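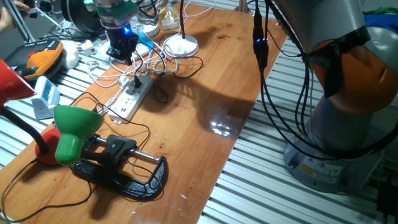 July 9, 2018

Lamp and cable clearing, teleop demos, bench 4. Carrying on with the Dekum list.

Task as written: operator drives the arm from the handset, picks cords and small items off the table one at a time, puts them in the tray. Lamps stay where they are unless the episode sheet says otherwise. An episode ends when the operator calls it or at the time limit, whichever is first.

37 episodes recorded, numbered on from last session. Running total for the clutter set is now 2163. Rejects not yet taken out of that.

Settings: translation scale down to half of what we had for the block stacking. Full scale is unusable near cords, the jaws overshoot and push the pile along. Rotation scale left alone. Gripper force on the low setting throughout. Logging at 100 Hz, no dropped packets reported by the Workness recorder, but I have only looked at the summary and not at the files themselves.

White cords are the slow part. A straight-down approach with the jaws open wide takes two or three strands together and the rest of the tangle comes up with them. Better results coming in at a slant, jaws nearly closed, and opening only once the tips are under a single strand. This costs a few seconds per pick. I would still rather have it in the data, as the straight-down grabs teach the wrong thing and we end up with a policy that lifts everything at once.

Foil: easy to grasp, but it creases differently every time and the shape at the end of one episode is the shape at the start of the next. Noted on the sheet. Not resetting it.

C-clamp: too heavy for the low force setting when taken by the frame. It slips and turns. Taken by the screw rod near the middle it holds, provided the wrist is square to the rod. Four attempts, the last two good. Suggest the clamp gets its own short set with the force raised, kept apart from the cord episodes so that the force setting is constant within each set.

Power strip stays out of the target list. Edited the sheet so it says "do not lift" and not "optional".

Glare on the varnish near the edge by the arm base. The Naqvi segmenter marks the bright patch as an object now and then. Tried a lower exposure, which loses the black cords in the shadow over the middle of the table. Put it back. A matt cover would deal with it but would also change the background halfway through the set, so leave until the set is closed.

Handset lag: roughly a tenth of a second by eye, worse after a long run. Restarting the Ernow bridge clears it. Restarted twice. Should be measured properly - a step input on one axis and compare commanded against actual.

Hand-guided demos (arm in free drive, moved by holding the wrist) tried for the clamp only. Smoother path than teleop, but the hand is in view for the whole approach and those episodes can't go into the image set. Kept for joint data, tagged separately.

To do
Check the 37 for hands in view at start and end, trim
Step test on the bridge
Write up slanted approach for the other operators, one page
Ask whether the September delivery needs lamps as targets or only as obstacles
Tie back the cables on the arm, the loop catches when joint one goes past its left limit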